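Ticket 1421: Upstairs thermostat keeps dropping off the wifi (SOLVED, I think!)

Print this page | E-mail this to a friend

Okay so I'm writing this one up as I go, mostly because the last time I fixed something in this house I forgot how by the next winter. The patient is a Flultier wall thermostat, the older one with the round dial, hooked up to a Juditz router that lives in the hall closet.

What it does: works great all morning, then sometime after lunch the little cloud icon goes gray and the app says "device unreachable." The AC keeps running on whatever it was last told, so we don't melt, but I can't change anything from my phone and the schedule stops. It's July. I'd like my schedule, please.

First thing I tried, restarting the router. Came right back! Then gone again by 3:40 pm. Restarted the thermostat instead (pull the faceplate, count to 60, snap it back on) and got the same result, maybe a little worse, because now it had forgotten the time zone too.

Second try was moving the router up to the top shelf, next to the vacuum bags. Signal went from 2 bars to full bars and I felt like a genius for one entire evening. Next afternoon, gray cloud.

So I wrote to Flultier support and got Ju-won Song, who was very patient with me and asked for the error log. I didn't know there was an error log! You hold the dial in for 16 seconds and it scrolls by in tiny letters. Mine was a long string of "lease expired, no renew," over and over. Ju-won said the thermostat was asking the router for its address again and not getting an answer, and could I please check whether anything else on the network was handing out addresses.

Well. I said no, of course not. Then I went and looked in the basement, and there was the old Luik box I'd set up as an extender back when we had the other provider, still plugged in behind the dehumidifier, blinking away. It had its own address service turned on. I'd completely forgotten it existed.

Getting into the Luik was its own little adventure. I had no idea what the password was, so it had to be a factory reset, with the pinhole on the back and a straightened paper clip (a toothpick is too soft, I broke two). Hold it until the lights all go out, not just until they flicker. I let go early the first time and had to start over.

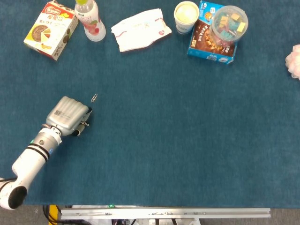 After the reset I logged in from the laptop, turned off the address service, saved, and then decided I didn't even need the thing and unplugged it. On the Juditz I also reserved a fixed address for the thermostat, which Ju-won suggested as a belt-and-suspenders move.

Status: it's been up for around a week with no gray cloud. Schedule's running. Closing this, will reopen if it acts up.

Comments

drafty_in_dayton: Same log message on mine, but I only have the one router. Any ideas??

Marlo P.: Check your printer. My Drurkier had its own wifi thing turned on and was doing exactly this.

drafty_in_dayton: It was the printer. Thank you!!

kettlehead: How do you get the faceplate off without cracking it? Mine feels glued on.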